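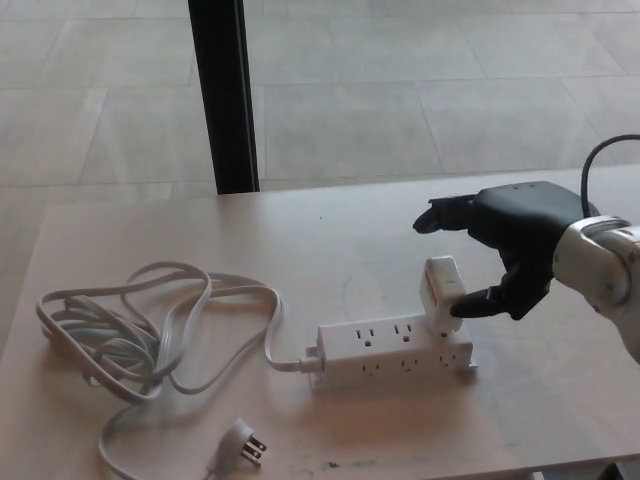

Setting up a feeding and medication log for a newly adopted dog

A written log helps everyone in the household follow the same routine, and gives the vet something to work from at the first appointment. The method below uses one sheet of paper per week and takes 12 minutes to set up. A spreadsheet works equally well if all carers can open it on their phones.

What you need

The discharge notes from the rescue
The feeding guide printed on the food bag
Kitchen scales that read in grams
A ruled sheet, a pen and a clip

Step 1. Copy the current diet from the discharge notes

Write the brand, the variety and the daily amount at the top of the sheet. If the notes give the amount in cups or scoops, ask the rescue which cup or scoop they used and weigh the same measure at home. Record the figure in grams only.

Do not change the food during the first week unless the vet has told you to.

Step 2. Draw the columns

Use five columns: time, food offered, food left, medication, initials. Leave the right-hand margin free for remarks. Start the sheet on a Monday, even if the dog arrives midweek, and strike through the days before arrival.

Step 3. Enter the fixed times

Divide the daily amount by the number of meals and write each portion in the second column in advance. Most adult dogs from the Rotbridge kennels arrive on two meals a day. Puppies are usually on three or four, and the discharge notes will say which.

Step 4. Add medication

Enter each dose on its own line, with the product name, strength and amount exactly as they appear on the label. Mark whether it is to be given with food. The person who gives the dose initials the line straight away. An empty initials box means the dose has not been confirmed; check with the other carers before giving anything, and ring the practice if no one is certain.

Step 5. Weigh what is left

Lift the bowl after the time advised by the rescue, weigh the remainder and write it in the third column. Subtract the weight of the bowl, or zero the scales with an identical bowl first. Treats go in the margin with the time – this includes training treats.

Step 6. Transfer the totals

At the end of the week, add up the food eaten each day and copy the totals to a fresh sheet. Keep the old sheets together in date order and take them to the vet.

When to call the vet

Use the number on the discharge notes if the dog refuses all food, vomits repeatedly, or has been given a double dose. Have the sheet in front of you when you ring.

Page maintained by Raimo Partanen. A blank sheet is available from the Rotbridge front desk.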